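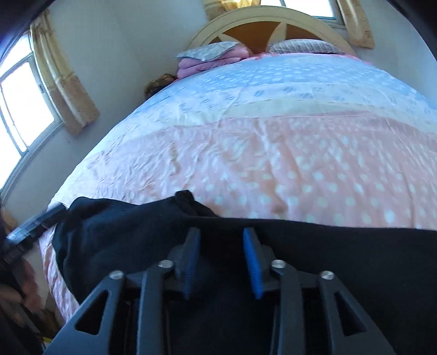
A large bed at Hillier House, Flakstead.

Reading time: 3 minutes

Hillier House: progress report to the Brostolico Fund

Purpose of the grant

The Fund's grant supports short-stay accommodation for the relatives of patients receiving long treatment at hospitals in and near Flakstead. It pays for the running of Hillier House, a share of the booking service, and travel help for families on low incomes. This report covers the first half of the second grant year.

Stays and occupancy

We received 148 families during the period. Occupancy stood at 80 per cent, which is higher than in the same months of the first year and slightly below the level set out in our application. The shortfall fell almost entirely in the opening weeks, when the hospital referral form was being rewritten and ward staff were unsure which version to use. Referrals recovered once the new form was in place.

The average stay has lengthened. Families who used to come for a few nights around an operation are now more often staying through a full course of treatment. We have kept the limit on a single booking under review and have extended it where a clinical team has asked us to do so in writing.

Travel help

Travel payments came to £3,000, in line with the budget. Most claims were for rail fares. A smaller number were for fuel and parking, and we have asked the hospitals whether relatives staying with us may be given the reduced parking rate already offered to outpatients. A reply is expected before the next report.

Building and repairs

Yeoman, the maintenance contractor, completed the work on the rear stairs and replaced the fire doors on the upper landing. The boiler was serviced and passed for a further year. Damp has returned to the ground-floor corridor. An inspection traced it to a blocked gutter above the side entrance, and the repair is included in the next round of works. The cost will be met from our own reserves.

Staffing

The post of night warden was vacant for part of the period and was covered by existing staff on additional hours. It has now been filled. All staff renewed their safeguarding training.

Feedback from guests

We received roughly 18 written comments. Guests spoke well of the shared kitchen and of being within walking distance of the wards. The main complaint concerned noise from the front door late in the evening. A slower door closer has been fitted.

Next period

We plan to move the booking service to a single telephone line, to agree the parking arrangement with the hospitals, and to complete the gutter repair before December. We do not ask for any change to the payment schedule. A full statement of spending will be sent separately.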